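Sorting table, second layout

Filed under: workroom, storage
October

The first layout of the sorting table lasted most of the summer and had one defect I kept working around. Everything that came into the flat without a place (mail, cables, laundry that was clean but not put away, the contents of coat pockets) landed on the tabletop directly. The tabletop then stopped being usable as a tabletop. The second layout adds one container and a few rules about where it stands. I have been running it long enough to write down the details, mainly for my own reference when I move the room around again.

The table

The table is the Clanberg one I bought used from Tien-fu Mok when he cleared out his office. White top, light wooden edge strip. It is 123 cm along the front, which fits between the window wall and the shelf with a hand's width to spare at the shelf end. I sit at it on the low chair, so the front edge comes just above my lap. Standing at it for longer than a few minutes is uncomfortable, and I have stopped trying.

A white surface has one practical advantage for sorting. Small dark items show up on it. Screws, SIM trays, seeds, the little rubber feet that fall off things: on the old brown desk I found these by touch. On the white top I find them by looking along it at a low angle. The disadvantage is the same property in reverse, and the top looks dirty well before it is dirty. A single crumb is visible from the door.

The color also depends a great deal on the lamp. With the window blind down and the ceiling light on, the white goes slightly gray. I tried a warmer bulb and went back, as the warm one made receipts harder to read. Faded thermal print is hard enough already.

The edge strip is the part that needs care. It stands out from the white clearly enough that I use it as a limit line: nothing may rest on the strip or hang over it. On the first layout, stacks crept toward the far side until something went down behind the table, and the gap there is too narrow for my arm. With the rule in place I have had to move the table out only once, for a pen.

The basket

The basket came from Wasska, the housewares shop near the station. Rectangular, olive green, woven fabric sides. I looked at a Clindar box in the same size range and decided against it on two counts. The rim was hard and had a raised lip, which catches sleeves, and the base slid on a smooth surface when pushed lightly. The woven one stays put unless I mean to move it.

Fabric sides have a few consequences worth noting.

They do not scratch the tabletop. They do pick up lint, mostly from wool, and the loops in the weave hold on to it. A clothes brush worked along the weave takes it off. A brush worked across the weave pushes it further in.

They also do not rattle. This matters more than I expected, as I do most of the sorting after 9 in the evening and the wall behind the shelf is shared.

Finally, the weave will snag on anything with a hook or a sharp corner. Safety pins, curtain hooks and open carabiners go in the tin, never in the basket.

Position

I tested the basket in the middle, at the right end and at the left end. The middle is bad. It splits the tabletop into two areas, neither large enough to lay out a shirt. The right end puts it in front of my working hand, and I knocked it repeatedly. The left end is the current position, turned slightly so that the front face points at the chair. At that angle I can reach the back corners without getting up. Squared off against the table edge it looks tidier, but the far corner is then out of comfortable reach.

With the basket on the left, the right side of the top stays available as a working area. Sorting goes from left to right: out of the basket, onto the white, then away to wherever the item lives.

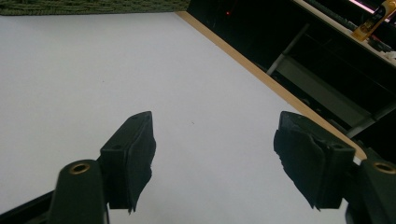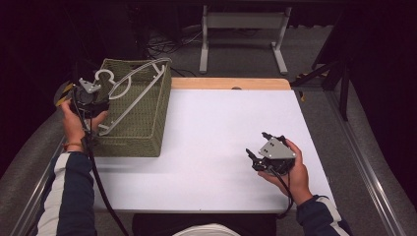 The green basket in its place on the left half, turned toward the chair.
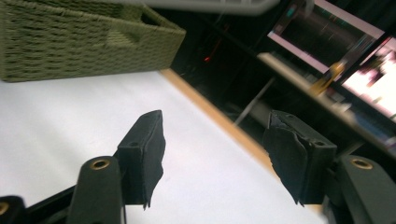 Procedure

I run this twice a week. It normally takes less time than making dinner.

1. Clear the right side first. If there is anything on it, it was left over from the previous session and has priority over whatever is in the basket. Items left over twice get a decision on the spot, even a poor one.

2. Take out one handful at a time. Tipping the basket over is quicker by perhaps a minute and costs that minute back several times over. Small things travel. Round things travel to the window wall and then down.

3. Lay out by destination, not by type. My first scheme had a pile for paper, a pile for metal, a pile for textiles. It looked orderly and was useless, as each pile then had to be sorted again by room. Now the groups are kitchen, bathroom, desk, hall, and out of the flat. A roll of tape and a tea towel can be in the same group if they are both going to the kitchen.

4. Carry one group at a time. The temptation is to combine the hall and the bathroom. They are at opposite ends and I put things down halfway.

5. Return the basket to its position. It is meant to stand on the table when in use and when not in use. When I started putting it on the floor between sessions, the tabletop filled up again within days, which was the original defect.

Laundry is an exception. Anything that has to be folded is folded on the right side straight away and does not form a group. Socks go last. The fabric of a dark sock picks up whatever is on the surface, so I wipe the top before starting on them.

Cleaning the top

Damp microfiber cloth, then a dry one. I used a kitchen spray at first and got streaks that were only visible in side light, and then very visible. Plain water with a small amount of dish soap leaves none, provided the cloth is wrung out hard.

Ink is the difficult case. Ballpoint came off with soap if I got to it the same day. A felt-tip mark next to the shelf end has survived everything I was willing to try, and I have put the lamp base over it.

Cleaning the strip

The wood gets a dry cloth only. Water that sits at the joint between the white and the wood is the one thing I would expect to do lasting damage, so I wipe from the joint outward and dry the line afterward with a corner of the cloth. Tsang, who builds shelving and has opinions on edge treatment, suggested a very thin coat of hard wax oil once a year. I did it in spring. The strip went darker for a week or so and then settled to something close to its earlier tone. It now resists tea.

If you do the same, mask the white side. I did not mask it the first time and spent an evening removing oil from the tabletop with a plastic scraper.

Things that did not work

A divider inside the basket. I cut one from cardboard, and it gave me two compartments. I filled one of them.

A liner. A cotton bag set inside the basket was supposed to make it possible to lift everything out in one go. In practice it bunched at the base and small items went between the bag and the side, where I only found them when washing it.

Labels on the basket. Tape does not hold on the weave, and a tag on a string was one more thing to catch.

A second basket. I tried this for roughly 6 weeks, one for incoming items and one for outgoing. The outgoing basket was really a place to store things I had already decided to get rid of. It went to my sister, who keeps yarn in it.

Open points

The gap behind the table still bothers me. A strip of felt along the wall would close it, but the radiator pipe runs there and I have not found a thickness that fits both the pipe section and the rest.

The height is also slightly wrong for folding. Raising the legs by 5 cm would help with shirts and make the back of the basket harder to reach from the chair. I may try it with blocks over the winter and measure both before cutting anything.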